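Come and compare grippers with us: paid sessions at the Zasness bench, Odville

Posted 9 February 2024

Pay: $558 for the full set of sessions, paid on the last one
Where: Stivomitz Building, second floor, Odville
When: evenings and weekends through spring, with a second round in October
Experience needed: none for most seats, a little for two of them (see below)

Hi! I run the gripper trials at Zasness, and I'm looking for people who'd like to spend a few hours steering a robot arm and then telling me what annoyed them about it. That's the short version. If it already sounds like your kind of evening, skip down to "How to sign up" and write to me. If you want to know what you'd be getting into, read on, I tend to go on a bit.

We're a small shop. We started in 2011 fixing conveyor controls for packaging plants in and near Odville, and little by little the repair work turned into test work. People kept bringing us two or three products that were supposed to do the same job and asking which one they should buy. So now that's most of what I do all day: I bolt a thing onto an arm, I try it, I take it off and bolt on the next one. I love it. I'm also a terrible test subject by now, because my hands have learned every bad habit our setup has. I don't even notice when a controller is awkward anymore. That's why I need you.

What we're comparing

There are three questions I want answered this round.

First, fingers. We have several sets of gripper fingers – some narrow, some wide, some with a grippier surface on the inside – and I want to know which ones people can pick things up with when they haven't practiced. A set that works great for me after a month is no use to a customer whose night shift changes every few weeks.

Second, controllers. One is a handheld unit with a trigger, one is a small arm you move with your own hand while the big one copies you, and one is plain old keyboard and mouse. (I have my favorite. I'm not going to tell you which, and please don't ask until we're done!)

Third, camera placement. You'll do some tasks looking straight at the table and some looking only at a screen, with the view coming from a camera at the wrist. The wrist view takes getting used to. The table tilts and swings while you move, and the fingers sit at the bottom of the screen the whole time. Some people get comfortable with it in minutes and some never like it, and I want both kinds of people on the list.

What a session is like

Each session lasts two hours with a break in the middle. You'll do 7 sessions in all, and you can spread them out as you like as long as there's no more than two weeks between one and the next. You come in, you grab a drink (there's a decent coffee machine and a less decent kettle), and I walk you through whatever is on the arm that day. Then you get ten minutes to play around with no one writing anything down. After that come the timed tasks.

The tasks are small and kind of silly. Pick up a box by its side. Pick it up by its flap. Push it to the edge of the table and stop before it goes over. Turn it a quarter turn and set it back down. I sit next to you with my hand near the stop button and I keep quiet, which is hard for me. After each set of tasks you fill in a short form, and then we talk for a few minutes about how it felt. I take notes by hand and I'd much rather have "the left finger feels like it's in a different time zone" than a score out of ten.

We swap the table covering between sets too. Plain surfaces are easy on the eyes and easy on the cameras, and real workplaces are hardly ever plain, so part of the trial is done on printed paper. The one with the leaves and little red flowers is the one I use most with the cardboard box.
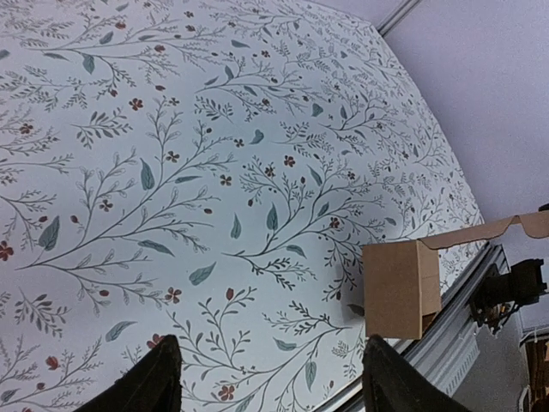 Who I'm looking for

Mostly, people who are not like me. If you've never touched a robot, great. If you're left-handed, very great, I have way too few left-handed people. If you wear bifocals or progressives, please do write, I've had complaints about screen height and I'd like to sort that out properly. If you play video games all day or you've never held a game controller in your life, both are fine.

You do need to be:

18 or older
able to sit at a bench for up to an hour at a stretch (the chair goes up and down, and standing is fine too)
okay with me recording the arm, the table and the screen while you work
able to read the forms in English, or come with someone who can help you with them
not currently working for a company that makes grippers or arms

I don't record your face or your voice. If a hand ends up in a recording and you'd like that piece deleted, tell me and I'll delete it.

Two of the seats are a bit different. For those I'd like people who have done some machine operating, sewing, dental lab work, model building or anything else where you handle small parts all day. You'd do the same tasks as everybody else plus one extra session on fine positioning. The extra session is paid on top, at the same rate as the others, and it tends to run a little long.

What you get

$558 for the full set, as I said up top. If you have to drop out partway, you get paid for the sessions you did, no hard feelings. Parking behind the building is free after five. The bus stops across the street, and there's a bike rack by the side door. I put out snacks. I'll also send you a copy of the write-up when it's finished, and you're welcome to come back and try whatever we've got mounted at that point, just for fun.

What you don't get is a job at the end of it, so I want to be clear about that. It's a trial with a start and an end. I have hired one person out of an earlier round, but she applied for an opening like everybody else did.

The boring but necessary part

The arms we use are small and they run at reduced speed in all sessions. They can still pinch. You'll be asked to tie back long hair, take off rings and bracelets, and keep loose sleeves rolled up. You never reach onto the table while the arm is powered, even if the box has tipped over and it would only take a second. I do the resetting. There's a stop button on your side as well as on mine, and I'd like you to use it any time you feel like it. It costs us half a minute and no data, and I won't sigh.

Some people get a little queasy with the wrist camera, especially on the printed paper. If that's you, say so and we'll switch to the fixed view or call it a night. You still get paid for that session.

Your forms get a number in place of your name. The list that matches numbers to names stays in a locked drawer in my office and gets shredded when the write-up is done. The write-up goes to Michalík, the firm that's paying for this round. They see the results and the clips of the table. They don't get names and they don't sit in on sessions.

A few things people have asked me already

Can I come with a friend? Yes, if you both sign up. You'd do your sessions one after the other, and the one who's waiting sits in the front room so you don't pick up tricks from each other.

Do I need to be good at it? No! Please be bad at it. The last round had a man who dropped the box on nearly every try with one set of fingers and almost never with another, and that was the most useful evening of the whole thing.

Can I bring my own controller? I'd love to see it, but it can't be part of the trial. Bring it on your last day and we'll plug it in afterward.

Is the building accessible? There's an elevator from the parking lot side, and the bench height can be changed. The front entrance has three steps, so use the lot side if that's easier. If you need anything else, put it in your message and I'll tell you plainly whether we can do it.

Will there be more rounds? One in October, with different fingers and, if all goes well, a second arm next to the first. If spring doesn't suit you, say "October" in your message and I'll put you on that list.

How to sign up

Stop by the front desk at the Stivomitz Building and ask for the gripper trial form, or use the contact page on the Zasness website and choose "trials" from the menu. Put reference 895 at the top so it lands with me and not in the repair inbox. Tell me:

which evenings or weekend mornings you can usually do
which hand you write with
whether you wear glasses for screens
if you're asking for one of the two small-parts seats, a line or two on what kind of work you've done

No resume, please. I don't need one and I won't read it.

I answer everybody, usually within a few days, a bit slower if I'm in the middle of swapping an arm. If you get a seat, I'll send you the consent form to read at home first, and we'll pick your first date once you've had a look at it. If the seats are gone by the time you write, I'll ask whether you'd like to be on call, as people do get sick or move away, and on-call folks have ended up doing the full set before.

Wear something with short sleeves if you can – the room gets warm with everything running.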